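Notes for week 4 – packing and the cost of air

Okay, picking up where we ran out of time. I'd just asked why a shop would ever pay more for a smaller box, and Parvathi Panicker guessed postage. She's mostly right! Carriers charge by whichever is greater, the real weight or the "size weight" (length times width times height, divided by a number the carrier picks). So a big box of nothing much can cost you like a box of bricks.

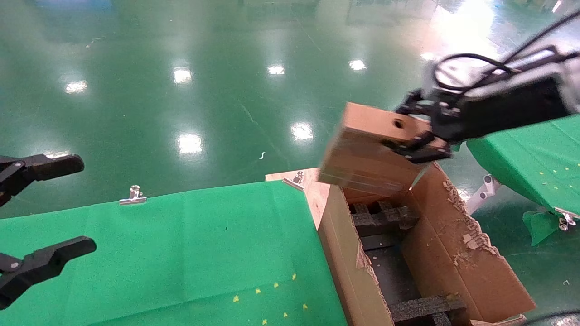 Let's run the Berstead order from the reading. They ship 3000 mugs a year, and swapping to a tighter carton saves them 43 cents each. Multiply it out yourselves before you look at the back page – I want to see the working, please, even if it's messy.

Now the part people skip, which is breakage. A tight box with no cushioning saves postage and then you lose it all in refunds. Bernice Amegashie's old rule at Pitwood was to add up postage, packing time and breakage, and only then compare boxes. I still do it her way.
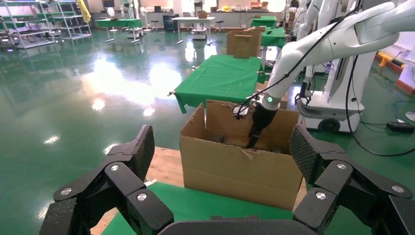 Packing time counts too, and it's the one my students always leave at zero. Put in a wage, even a rough one.

For next time, read the Josia case (just the first half, the rest is tables) and bring a receipt from something you've mailed.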